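Tiroir de rangement qui glisse mal : cire, silicone ou ponçage ?

Warkotier
J'ai un bloc de rangement à tiroirs, marque Jadley, charge annoncée 2 kg par tiroir. Depuis juillet, le tiroir du bas force sur les derniers centimètres. Contenu : visserie et forets, donc assez lourd. Pas de coulisses métalliques, simple frottement plastique sur plastique. J'ai essayé un dégraissant, effet nul. Quel lubrifiant tient dans la durée sans attirer la poussière ?

11 réponses, 2 affichées

Kettler
Éviter l'huile multi-usage et la graisse au lithium : elles fixent la poussière, et certains solvants fragilisent le polystyrène. Sur du plastique contre plastique, prendre un spray PTFE sec, compatible plastiques (à vérifier sur la fiche technique). Procédure :
- vider et sortir le tiroir ;
- nettoyer les rainures à l'eau savonneuse, laisser sécher ;
- appliquer une couche fine sur les deux faces en contact ;
- attendre l'évaporation du solvant avant remontage.

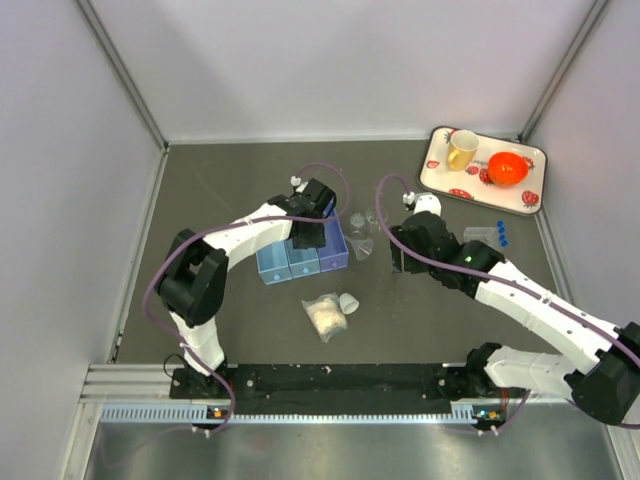

Crédit photo : Hestetti

Avant de lubrifier, peser le contenu. Un tiroir chargé au-delà de sa limite fléchit au centre et frotte sur la traverse inférieure. Dans ce cas le PTFE masque le défaut quelques semaines, pas davantage. Contrôle rapide : poser une règle sous le fond, tiroir plein. S'il y a une flèche visible, répartir la visserie sur deux tiroirs.

Hestetti
Bougie blanche frottée dans la rainure, ça marche chez moi. À refaire de temps en temps. Par contre ne poncez pas, j'ai essayé au grain 210 ou approchant et c'était pire après.

65 personnes ont trouvé cette page utile · 2 partages

Contact | Mentions légales | © 2024 Entraide Bricolage | Haut de page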